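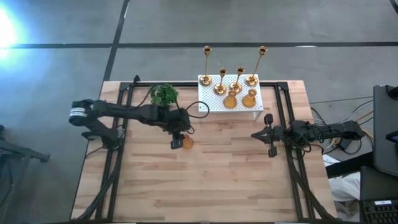

Amber glass vase and greenery on a wooden tabletop.

Food & Family | School Lunches
By the Floriswood Kitchen Desk, June

Packed lunches and school catering: your questions

Which schools does the new lunch menu cover?
All primaries in the Floriswood area that used the old Dolto kitchen. That comes to 1,163 children on a normal day, though numbers drop on Friday when some nurseries finish at noon.

Can my child switch between school dinners and a packed lunch?
Yes, but not from one day to the next. Tell the school office by 9.30 am on Friday for the week after. Meals already ordered are charged.

What does the hot meal include?
A main, two vegetables, bread and either fruit or a pudding. Water is on the tables. Milk has to be ordered separately. 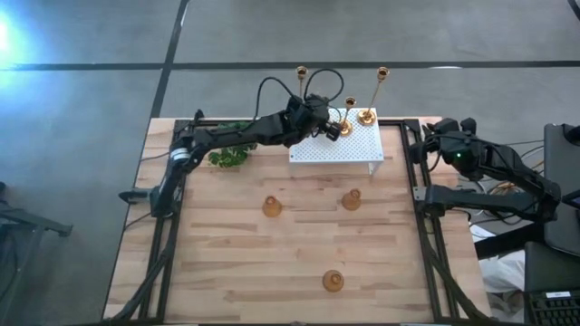

Why has the pasta bake gone?
It was taken off after the spring survey. Of the 403 families who replied, 54 said their child regularly left it. A plainer tomato pasta has taken its place in week two. The fish pie stays.

What can go in a packed lunch?
Most things. We ask for no fizzy drinks and no sweets. Crisps are fine once a week. Please cut grapes lengthways for reception children. Lunches are kept on a trolley and not in a fridge, so put an ice pack in if you are sending meat, fish or yoghurt.

Will anyone heat food up?
No. A wide-necked flask works well for soup or leftover rice dishes, as long as the food is piping hot when it goes in and your child can open the lid.

My child eats very little at lunchtime. Should I worry?
Many children eat a small lunch and make up for it at tea. Try smaller portions and one thing you know they like. If they seem tired or are losing weight, speak to your GP.

Where do I send a complaint?
To the Srour office first, which handles catering for the Flornon site as well. Include the school, the day and the meal. Replies normally take five working days, and longer over half-term.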